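Print | E-mail

Gruber Snack Boxes Are Back in April

Hi all, Toàn Giáp here from Gruber, and I've got good news for anyone who keeps a stash of sweets in the desk drawer! Our mixed snack boxes return in April, and we're packing 629 of them for the first run.

I've wanted to do this again ever since the last batch went (people still stop me at the Doreck market to ask). Each box is a bit of everything – candy, little wrapped bites, something grape if I get my way – and we fill every one by hand at our Karach Street shop.

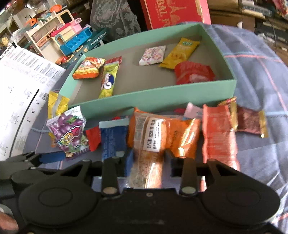 Snack packets and a purple and white bag of grape candy with a mint-green box.

My partner in all this, Ehsan Swati, picks the mix, and he changes his mind right up to packing day. I've stopped arguing. Orders open Tuesday at the shop counter, with a limit of four per customer, and the first 100 people in line get a free tote bag too.

Questions? Ask for me or Ehsan at the counter – we love talking snacks.

Print this page | E-mail to a friend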